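ferkitz-wristsync

Time alignment and blur filtering for wrist camera recordings made with a five-digit hand. Part of the Cosimeck tooling tree. Depends on the Tovitz message definitions and nothing else.

What it does

The node reads the wrist image stream and the hand joint states, puts both on one clock, and writes a single log per episode. Images are matched to the nearest joint sample. If the gap is more than 13 ms the image is kept but flagged as unmatched.
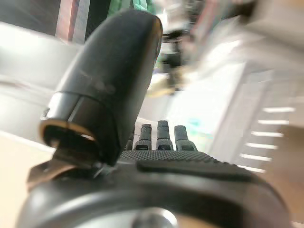

Blur is scored on the background only. The digits and palm move with the camera and stay fairly sharp while the arm is swinging, so a score taken over the whole image comes out too high. The mask is built from the joint states and the hand model, then grown by 9 pixels. Masks are not stored; rebuild them with make_masks.

Settings

max_gap_ms: default 13
mask_grow_px: default 9
queue_len: up to 1000 messages, oldest dropped first
blur_action: flag or drop, default flag

Known problems

Thumb joint order changed in June. Logs written before then need the aguirre_order option, or the thumb mask lands in the wrong place.

Bright shelving and windows behind the hand can push the blur score up even when the image is smeared. Lower the exposure first, then adjust the threshold.

Replay at more than 2 times normal speed loses joint samples. The fix is on the Aguirre branch and has not been merged.

Last changed 20th November.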